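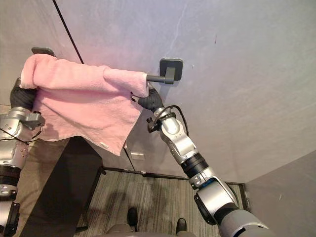 Quick one, I have to be out the door by 4 and I still haven't eaten. But I said I'd write up the towel bar so, towel bar.

Short version: it's up, I like it, the towel will not hang straight. I blame the towel. It's the pink terry one from Stovell, 500 gsm, bought in January when I was in a mood about everything being gray. Gray wall, dark gray bar, gray in the carpet too. I wanted one pink thing. So now there's one pink thing and it's the first thing anybody sees.

The trouble with thick terry on a bar is the fold. You get it over, you pull the front down, the back rides up. Pull the back, now the left is lower than the right. And it bunches at the ends, right where it meets the mounts. The thin ones from my old place just sort of fell into line. This one has opinons.

Things I tried:
Folding it long ways first, then over. Too fat, looked like a bolster.
Over the bar flat, then tugging one corner at a time. Slow, slightly crooked.
Holding both top corners out wide and laying it over in one go. Best so far. Still not level at the bottom but I've stopped caring before lunch. 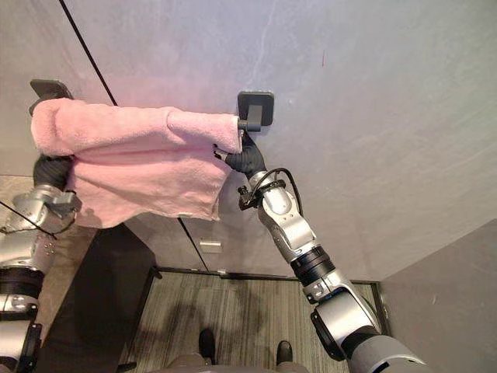
Teresa Kołodziej wrote in after the last post to say that I should be washing it with no softener at all, a couple of times, before deciding anything. Softener makes terry slippery on a smooth bar, she says, and then it creeps off to one side all week and you think it's you. Also to shake it hard before hanging, which her mother did out of a window.

OK. No softener. I'd been putting in a capful every time, oops. Will report back.

Now the bar itself. Lehtinen, the dark one, square plates at both ends. I nearly got a ring instead and I'm glad I didn't, a towel this size on a ring is just a lump. With the bar you get most of the width spread out and some air to it. The square plates I love. Against the pale veiny wall they look very crisp and grown up, and then there's my crumpled pink thing slung between them. The hem has gone a bit scruffy too. Not a show towel. Fine.

Lucie Kennedy thinks the bar should be lower. I think Lucie is short. It stays.

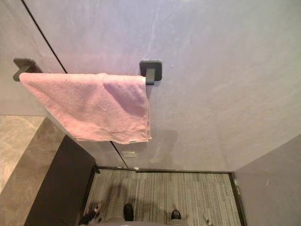 The floor, since people asked

Carpet tiles, the streaky kind. Grays, a bit of lilac, white, dashes of a blue-ish teal. They're from Mostau and I paid 160 for what I needed, leftovers from a bigger order, which is the only reason I went for them. I'd have picked something plainer. But streaky hides fluff and pink terry sheds like a dog for the first few washes, so that worked out. You can find the seams if you go looking, where the stripes shift over a bit. I did go looking. Stopped.
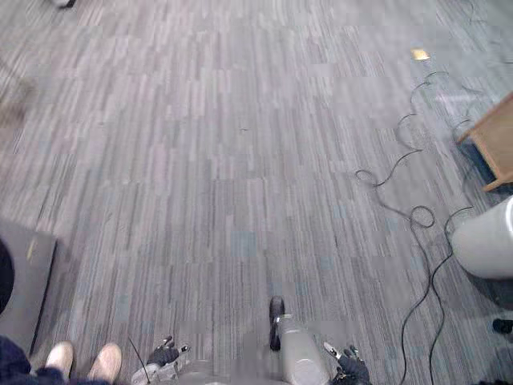
Still to do

Wash the towel again, no softener (thank you Teresa).
Decide on a second towel. Same pink or a darker one? Lucie says navy. Hmm.
Trim the hem, or leave it. Probaby leave it.
Ring Sistex about the little shelf, they said two weeks and it's been longer than that.

Right, toast, shoes, gone. Comments are open, tell me how you fold yours.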